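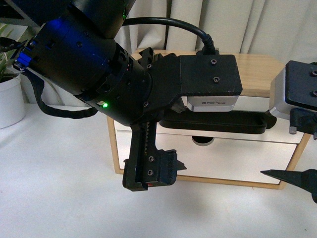
Attachment 1: wrist joint, green light on

Ticket: Label printer drops every second job after lunch
Queue: Building systems, Ullesine
Opened by: Elsa Peltonen
Assigned to: Paavo Salminen
Status: Open (was Resolved, reopened twice)
Priority: Normal

Elsa Peltonen, 8:52 am
The shipping label printer by the packing bench is skipping jobs again. Mornings are fine. From early afternoon on, I send a label, it prints. I send the next one, the queue says "Completed," and no paper comes out. The one after that prints. I have read the last two resolutions on this ticket and I don't believe either of them. The first said "restarted spooler." The second said "user to confirm cable seated." The cable is seated. It was seated the first time too.

Paavo Salminen, 9:20 am
Thanks Elsa. I wasn't on the earlier two, so I'm starting over. Can you tell me which computer you print from, whether the skipped labels ever show up later, and whether anyone else sees it?

Elsa Peltonen, 9:41 am
The packing computer, always. They never show up later. The front office prints to the same printer maybe once a day and says it's fine, but once a day isn't much of a test, is it.

Paavo Salminen, 10:15 am
Fair. Printer is on the wired network with a fixed address. Firmware is one release behind. The vendor notes for the newer one say "improves print reliability," which could mean anything. I'd like to leave the firmware alone until we know more, otherwise we'll change two things and learn nothing.

Turned on job logging on the packing computer and on the print server. Please carry on as usual and write down the order number of any label that doesn't come out.

Elsa Peltonen, 3:34 pm
List below. I sent 40 labels after 1 pm and 5 went missing. So "every second job" in the title is wrong, I'll own that, it felt like every second one. They came in a bunch between 1:30 and 2:15 and then it behaved.

Paavo Salminen, 4:10 pm
That helps more than you'd think. All 5 are in the server log as sent and accepted. The printer's own page counter doesn't include them. So the server handed them over to something, and the something said yes, and the printer never heard about it.

My first guess is a second device on the same address. I would have expected the people who set up the fixed address to keep it out of the automatic range, but the sheet they left us only says "done."

Elsa Peltonen, 4:18 pm
Would another device really say yes to a shipping label?

Paavo Salminen, 4:31 pm
If it listens on the same port, yes. Most printers will accept anything and throw out what they can't read. I admit it's a guess. I have been wrong about duplicate addresses before, and it's everybody's favorite answer when they don't have one.

Next day

Paavo Salminen, 1:05 pm
Sitting at the server with a continuous ping running and the hardware address table open. Nothing odd so far.

Paavo Salminen, 1:47 pm
Got it, or got something. At 1:38 the hardware address behind the printer's IP changed. It flipped back and forth for a few minutes. The other one belongs to a different make of printer, and we only have one of those, the Kado inkjet in the Sarklow meeting room upstairs.

Elsa Peltonen, 1:55 pm
The one people wheel out for the afternoon meeting and switch off at the wall after?

Paavo Salminen, 2:02 pm
That one. It's set to automatic addressing, and the range handed out by the router runs up to .90. The label printer is fixed at .82, right in the middle of it. When the Kado wakes up it asks for an address and is given .82, and the router doesn't check first whether anyone is using it. The setting for that check exists. It was off.

Done so far:
Shortened the automatic range so it stops at .79.
Reserved .82 for the label printer on the router as well.
Turned on the conflict check.
Cleared the old lease and power cycled the Kado, which came back on .61.

Nishad's support page recommends replacing the router when conflict checks "fail to complete." I'm not recommending that. Ours never failed to complete, it was never asked.

Elsa Peltonen, 2:20 pm
That explains the timing, and it explains why the front office never noticed. Before you close this: the same story was told in June with the spooler, and it went away for a while then too. I'd like it left open until we've had a proper run of afternoons with the meeting room in use.

Paavo Salminen, 2:26 pm
Agreed, leaving it open. Logging stays on. If you lose a label, send me the order number and the time and I'll compare it with the address table.

Four working days later

Elsa Peltonen, 4:45 pm
No missing labels in 4 afternoons, meeting room booked on all of them. I'm still not calling it fixed. Could someone check where the other fixed addresses sit? The scale at the packing bench drops its connection now and then and I was told that was "normal for scales."

Paavo Salminen, 4:58 pm
I don't know of a reason that would be normal. Opening a separate ticket for the scale and linking it here. This one stays open through the end of next week.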